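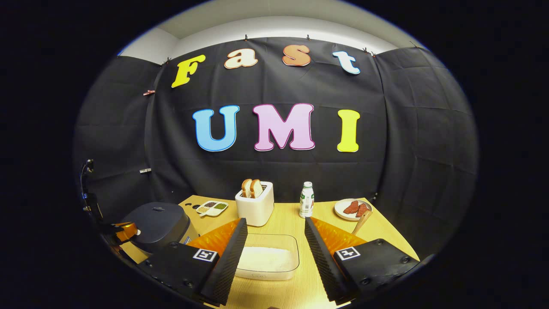 3.2 Equipment budget

Our group was given 26 weeks and one equipment order, so the shopping list had to be settled before any programming started. Hatem Farouk kept the spreadsheet and I wrote to the suppliers. We split the costs into the gripper hardware, the bench and the props. The props were the cheapest part and took the most emails. A kitchen bench with a toaster, a rice cooker, a milk bottle and a glass container already covers a fair range of shapes and surfaces, and most of it can be bought at an ordinary homewares shop. The black fabric backdrop went under bench costs, along with the clips that hold it up.

Finger pads are listed as a consumable. Zatico sells them in packs of 20 and Brelard sells them singly at a higher unit price. We chose Zatico and budgeted for 2 packs. The printed markers for the fingers cost almost nothing, so we put them under stationery.

Freight was the item we got wrong in the first draft. The Grakthorpe quote left out delivery to campus, and adding it used up 11 per cent of the total. Hatem moved the second table to the optional list to make up the difference.

3.3 Items deferred

A spare camera, a second table and a lockable cupboard were put off until the October round. Crăciun offered to hold its price on the cupboard until then. If the money is not approved, the props will stay in the plastic tubs under the bench and the gripper hardware will go back to the store room after each session.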